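Arm project, picking up from November. Been quiet here because most of the work has been in the simulator and there wasn't much to show.

Short version for anyone new: I'm putting a robot arm on the long table at the shared shop in Flestville. Before I bolt anything down I want the moves working in a model of the room.

The control code is Skuvia, mostly stock. I wrote my own piece for the gripper and called it Dultosus. It's 171 lines and half of that is checking for dumb mistakes I already made.

Current job is the black rack. The arm comes up high, bends over and brings the gripper straight down to the back rim with the fingers a little open. Then it should close, lift and set the rack down farther along the table.

Tonight's test pose, fingers right over the rim:

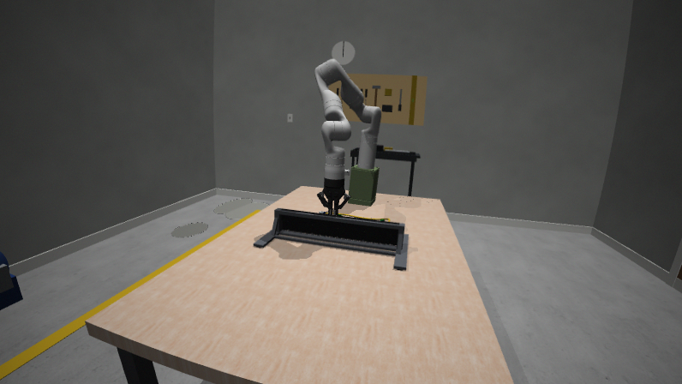 Phan asked why I don't just grab it by one of the ends, where there's less chance of hitting the ribs. Fair question. I tried the ends first. The rack is long, so lifting from one end makes it swing and the fingers slip. A grip near the middle holds better in the model.

The catch is clearance. I have 6 mm between the fingertips and the rim before it starts the last move down. Any more and it takes forever, any less and it clips the rim when the wrist turns.

I ran 2,000 grabs overnight with the rack shifted a little each time. Most were fine. The bad ones nearly all had the rack turned, so the fingers came down at an angle to the rim. I need to fix that before anything else.

Plan is to turn the wrist to match the rack while it's still up high, then come down — no turning near the rim at all.

Also still deciding on the base. In the model it sits on a green box at the far end of the table. For the real one I may go 2 inches lower, if the elbow still has room.

Will post again when the wrist fix is in. Code goes up after I clean out the comments.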